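Mitwood Laundry Label Transcriptions

A plain-text collection of care labels from sheets, pillowcases, duvet covers and the odd tablecloth, typed out word for word. It started as a way to settle an argument over whether "warm" means the same thing to any two manufacturers. It does not.

What you get

The main file, labels.csv, holds 1328 rows, one per label. Of these, 689 are in English only and the rest have at least one other language on them, often a surprising one. Columns are: row number, type of item, stated fiber, wash text, dry text, iron text, and remarks. Spelling mistakes are kept as printed. If a label says "do not blench," then so does the file, and please stop sending corrections.

Symbols are written out in words using the list in symbols.txt. The triangle with two stripes took up most of December and I would rather not discuss it.

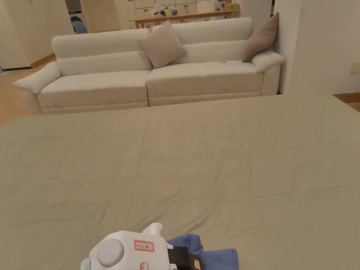
A flat bed sheet, mostly smoothed.

The iron column

This is the least reliable part of the set. Many labels say nothing on the subject, and a blank cell means exactly that. "Iron if needed" has its own code (5), as it turned up so often and leaves the whole matter to your conscience. Tumble dry settings are better behaved, though "low" and "gentle" are kept apart on purpose.

Known problems

Rows up to 1000 were typed by Gwenaël Carré, who writes "cotton" in lower case. Everything after that was typed by me, and I don't. Sort with care.

Labels from Ostis and Plistus often come in pairs sewn one behind the other. Where the two disagree, both are in the file. Le Goff labels fade early, so some wash text ends in a question mark.

Fiber content is what the label claims. No one has tested anything.

Changes

Version dated September 18, 2019: removed duplicates, put back a few that were not duplicates, fixed the commas.

Use

Free for any purpose, with credit to the Mitwood label file. New labels are welcome as typed text – please don't mail me the actual pillowcase again.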